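Table easel

A table easel (also desk easel, tabletop easel, in some shops just "display stand") is a small wooden frame that holds a board, canvas or book at a slope on top of a table. Smaller cousin of the studio easel. Used for painting, drawing, showing finished work, propping up recipes and sheet music. Most fold. Most are sold cheaply and a good many are sold in bits.

This article covers the small wooden kind. For floor-standing types see Studio easel, for the box sort with a drawer see Box easel.

Contents
1 Name
2 Parts
3 Types
4 Wood and finish
5 Boards used with it
6 Marks and stamps
7 Setting up
8 Wear and repair
9 In teaching
10 See also
11 Notes

Name

"Easel" comes from the Dutch ezel, donkey, the idea being that it carries a load. Same joke in German (Esel, though Staffelei is the usual word for the painter's thing). "Table easel" is plain description. Older British catalogues sometimes have "desk easel", and a few people use the word for any sloping stand, which muddles it with the lectern.

Parts

Names vary from maker to maker. The commonest:

Front legs. Two, sloping together towards the top or standing parallel.
Back leg. Single, hinged, swings out behind. On H-frame types there is a flat base instead.
Crossbar. Runs across the front, ties the legs together. Often the thickest bit of wood on the whole thing.
Ledge or tray. What the board sits on. Sometimes the crossbar does this job too, sometimes a seperate strip is pegged or screwed to it.
Mast. Upright in the middle, on some types only.
Top clamp. Slides down the mast to grip the upper edge of the board. Left out on the cheapest.
Chain or cord. Stops the back leg going too far.

Loose strips turn up in many kits, either as ledges, as spacers, or as a straight edge to rest the hand on. No fixed name for these. "Slat" and "stick" both in use.

Types

A-frame. Three legs, folds flat. Lightest. Slides on a smooth table unless the feet are rubbered.

H-frame. Two uprights, a crossbar, a base. Steadier, takes up more of the table, heavier to carry about.

Ratchet or lectern type. A sloping flat panel with a notched base behind, so that the angle can be changed. Good for drawing, poor for anything tall.

Plate or mini easel. For display only. Will not stand up to a brush being pushed against it.

Wood and finish

Beech is the usual one. Pine in the cheaper lines, softer, dents if you look at it. Some bamboo. Left bare, oiled, or given a thin clear varnish. Bare wood takes paint stains and keeps them, which some owners like.

The Skenness works made a beech model for school orders, sold from one year to the next with hardly a change except the wing nuts. The Edent folding pattern is a later A-frame with a cord in place of the chain. The two get mixed up in second-hand listings, the cord is the quick way to tell.

Boards used with it

Most table easels will take a stretched canvas, a canvas panel or a plain drawing board. The board should be stiff, a bendy one bows away from the crossbar as soon as a brush is put to it. Thin boards also drop behind the ledge on some designs and want a strip in front.

Pale boards are common. Primed or washed ones often show streaks running one way, and a light sanding between coats cures most of it. Specks and smudges are normal on anything used in a class.

Marks and stamps

Makers' names are put on in two ways. Printed, in brown or black ink, mostly on thin strips where there's no depth to play with. Or burned in with a hot stamp, on the thicker pieces. A printed mark rubs off with white spirit. A burned one stays put for the life of the wood, scratches and all.

A round emblem beside or beneath the lettering is common. On the thin light wooden strip shown with a board, the brown lettering reads "Mona", and the crossbar of the wooden frame near it has "Mo" in view. 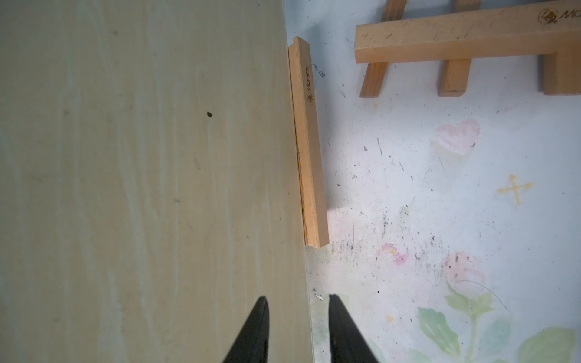
Setting up

1. Wipe the table first. Grit under the feet scratches it.
2. Open the back leg until the cord or chain is tight.
3. Do up the wing nuts by hand. No pliers.
4. Put the ledge at its lowest hole, then bring it up if needed.
5. Rest the board on the ledge, centred, and lower the clamp if there is one.
6. Push the board gently near the top. If the whole thing rocks, the crossbar is not square to the legs.

Sold flat, an H-frame has more loose parts than an A-frame, and a missing bolt is the usual complaint. Flikadwood packed its own in a paper envelope taped to the base, easily thrown out with the wrapping.

Angle is a matter of taste. Near upright for oils and acrylic, so that dust doesn't settle and the light doesn't glare. Much flatter for watercolour, or it runs.

Wear and repair

The hinge goes first. After that the ledge, which splits along the grain if screwed in too near the end. Glue and clamp overnight, then drill a fresh hole further in. Crossbars rarely break but get covered in dark marks, knife nicks and old paint. Harmless. Sand if it bothers you.

Stiff wing nuts: candle wax on the thread. Oil works but finds its way on to paper.

White tables suffer more than the easel does. Cover them, lining paper or an old sheet will do.

In teaching

Lâm Cù's handbook for evening classes, Working at a Table, recommends one easel between two for drawing and one each for painting. It gives 70 cm of table edge per person as the least that works. Loan Bạch disagreed in a review of the second edition, saying left-handers and right-handers sat side by side need a good deal more then that.

The Đào studio put in a stock of 151 table easels in May 2000, replacing floor easels altogether, mostly to get the floor back. Numbered on the back leg, stacked flat on shelves between classes. More than half were still in use when the stock was last checked.

See also

Drawing board
Lectern
Mahlstick
Studio easel
Stretcher bar

Notes

1. Cù, Working at a Table, second edition, p. 227.
2. Bạch, review of the above. Page number wanted.
3. Skenness dates unclear, catalogues are undated. Needs a better source.

Page last changed October 2, 2020.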